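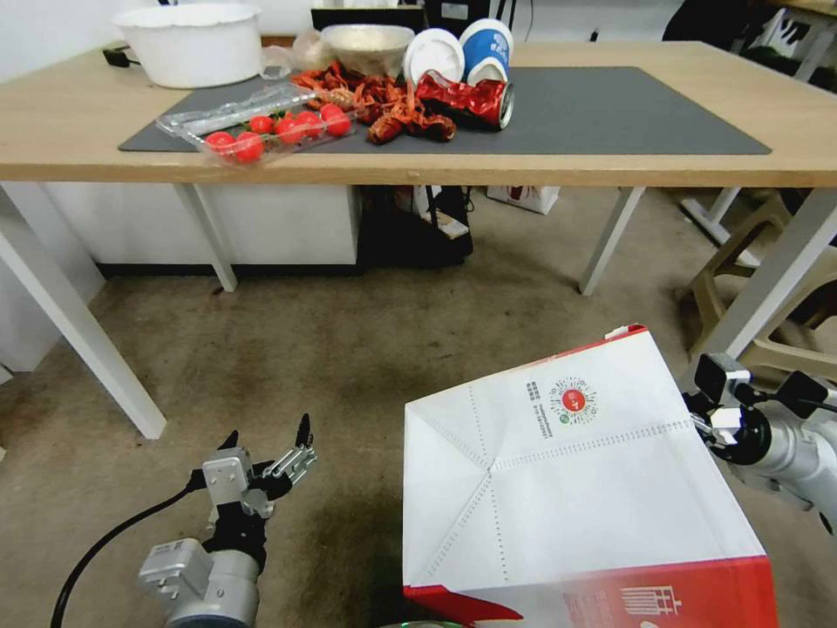 Figure 3. Cherry tomatoes, dried chili peppers and paper cups on a table.

4.2 Waiting for the boat

Visitors to Prenulow reach the island from Gellport on a small passenger boat run by Hägglund. The boat has no fixed winter timetable. In summer it is meant to leave each morning, but the skipper decides at first light whether the landing on the island can be used. A northwest swell closes the landing even on days when there is little wind in Gellport, and many first-time visitors found this hard to accept. Several wrote in their diaries that the sea "looked fine" from the hotel window.

We collected 125 diary entries from 60 visitors. The entries were written by hand in notebooks left in the two island cottages and in the waiting room at Gellport, and were typed up by Elli Suominen. Crossing records came from Iltix, the booking system used by the boat company. Over the study period 31 crossings were put off by at least one day. We matched each diary entry to the crossing record for the same date and read the two side by side.

Most entries that mention a delay do so in the first or second line, before anything about the island itself. Weather is given as a plain list: gray, drizzle, wind backing to the south, a dry spell after lunch. Only later in an entry does the writer turn to birds, walks or the other people in the cottage. Visitors who had been to the island before wrote less about the delay and more about supplies. They knew that the shop in Gellport would be their last, and they tended to pack for extra days. One returning visitor, who had not been over for many years, wrote a full page on the state of the track to the old school and gave the two lost days a single sentence.

Delays on the way home were described differently from delays on the way out. People stuck in Gellport wrote about money, work and missed connections. People stuck on the island wrote about these things too, but for a shorter time. By the second extra day most had gone back to writing about what they had done since breakfast. Mending a gate, clearing drift plastic from the north beach and reading old magazines all come up more than once.
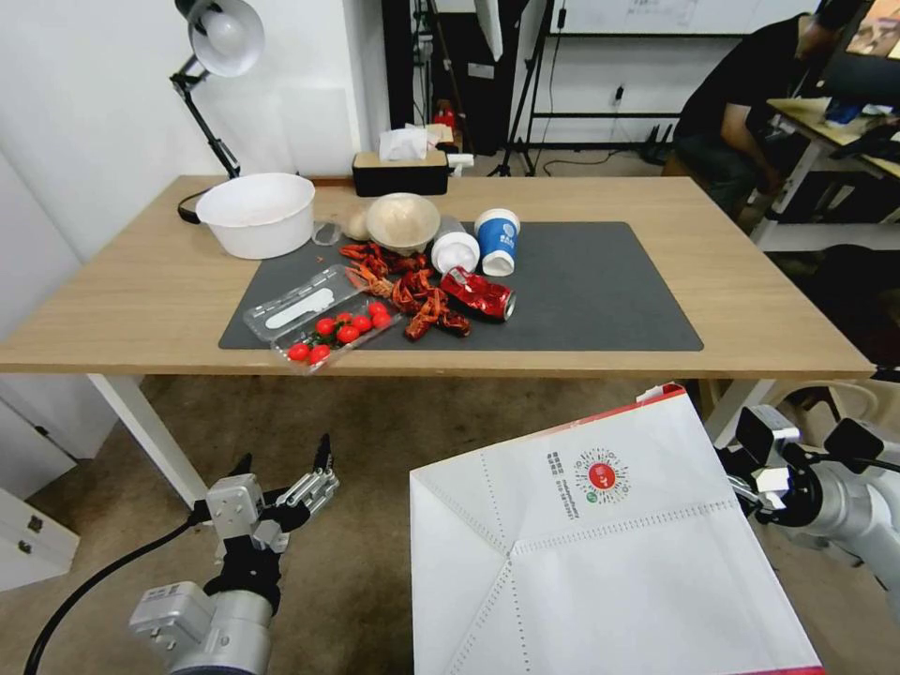
The resident wardens saw the same change from the other side. Sirkka Toivonen, who has spent three seasons on the island, told us in July that she no longer gives visitors a likely departure time. In her first year she passed on each forecast as it came in over the radio, and guests packed and unpacked their bags several times a day. She now tells them once, in the evening, and again only if the boat has left Gellport. Orvokki Miettinen, who looks after bookings on the mainland side, follows the same rule by telephone. Both felt that the number of complaints had dropped, but complaints were not logged before the rule came in and we cannot check this.

Entries were uneven in length. Roughly half were shorter than a page, and a few people wrote nothing on the days they traveled. Delays may therefore be underreported for visitors who left in a hurry when the landing opened. The notebook in the waiting room was also moved to a shelf behind the ticket desk for part of the season, and fewer people used it there.

Notes on coding are kept with the typed entries. Mihret Hailu and Niilo Sjöberg each coded the full set, and entries on which they differed were read again by both. The main disagreement was over remarks about the weather that could be taken either as a complaint or as a simple record. Where no feeling was stated, we coded the remark as a record.

Contact: Mihret Hailu, corresponding author | © 2024 The authors | Back to top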